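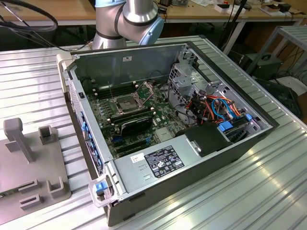
# Bought a used snowmobile trailer, plate is expired. Can I tow it home?

**sledge_beginner** - 20/12/2025

Hello all. I have agreed to buy a used Florken two-place trailer from a private seller near Nuna. The title is in his name and it is clean, but the plate has been expired since May. My home is 119 miles from there. The seller says I can drive with the old plate and the bill of sale, and then register at my own office within a few days. Is this correct? I don't want to start the season with a ticket.

**twostroke_oldie**

Yes, everybody does it. Keep the bill of sale in the glove box and drive in daylight. I have done this with three trailers and I was never stopped.

**permitpatience**

Sorry, but I must disagree with the above. To be not stopped is not the same as to be legal. The old plate belongs to the seller's registration, and that one is expired. Ask for a temporary transit permit before you hook up. At the Odar office I paid 6 dollars for mine, and I waited maybe ten minutes.

**twostroke_oldie**

For one Saturday drive on back roads I would still not bother. The Odar office is closed on weekends anyway, so he would lose a work day for it.

**permitpatience**

He can get it on Friday and write the date of the trip on the form. When they printed mine, the clerk asked for which day I needed it. And if something happens on the road, I would not like to explain the old plate to my insurance.

**sledge_beginner**

Thank you both. Do I need the trailer with me for the permit, or is the VIN enough?

**greaselightly**

VIN was enough for me, plus a copy of the title, both sides. But compare the number on the paper with the plate on the tongue before you pay! On my Florken one digit was wrong on the title, and the correction took 50 days. I had bought it from Blöndal, the dealer, so they did the letters for me. With a private seller you will do it alone.

Also check the lights. The connector on the older ones gets green inside. 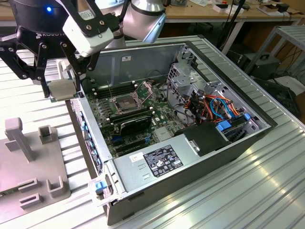 *Computer case open on the work table, CPU socket empty.*

**sledge_beginner**

I called Odar this morning. They want the VIN, the signed title and my driver's license - no inspection. The full registration with a new plate will be 153 dollars, and I can do it later at home. So I take the permit.

**twostroke_oldie**

153 for a trailer? I paid less than half for mine. Ask if they calculated the weight class correctly, it should be the empty weight and not the loaded one.

**permitpatience**

In my county it is the loaded weight. Please look on your own form, it is written beside the fee.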